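The Craft Table Is Back in Business
March 12, 2024

I've been meaning to sort out my paper things ever since we moved to Revstead, and this past weekend I finally pulled the table out into the open and put the pink checkered cloth on it, so there was no going back.

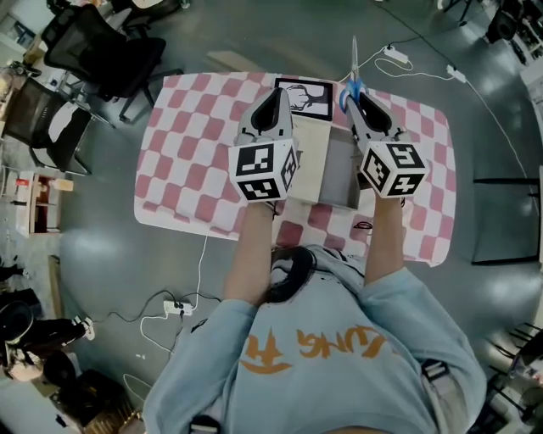 I love that cloth, by the way. It was my aunt's picnic cloth for years and it has been washed so many times that it feels like an old pillowcase. Glue comes off it, marker mostly doesn't, and I've made my peace with the marker.

My big trouble has always been scissors. I own good ones and bad ones and they all used to live in the same drawer with the tape and the birthday candles, which meant that whenever I sat down to cut something out I'd spend 15 minutes hunting first and end up with the pair that chews. So the blue-handled scissors are now the paper scissors, and they are not to be used on wire, packing tape or chicken (I know who I live with!).

The open box is for whatever I'm in the middle of. It's an open, pale thing with no lid, and I've decided I like it that way, because if I can see a half-finished card I might finish it. With a lid on, it would be June before I looked inside again.

Then there are the little pictures. I've been saving black-and-white line drawings with a nice thick border, the kind you can color in or trim down for the front of a card. I had a whole folder of them from the paper shop over in Erley, and I went through it on Sunday with a cup of tea and kept 13. The rest went in an envelope for my niece, who'll color anything that holds still.

Still on my list: a better lamp, a real home for the glue sticks, and something for ribbon. I tried winding it around clothespins and it looked darling for one evening, and then it all slid off in the drawer and I had a nest. If you have a ribbon method that works, please do leave it in the comments. I'm also thinking of a small shelf for the wall, though I need to measure again before I buy anything.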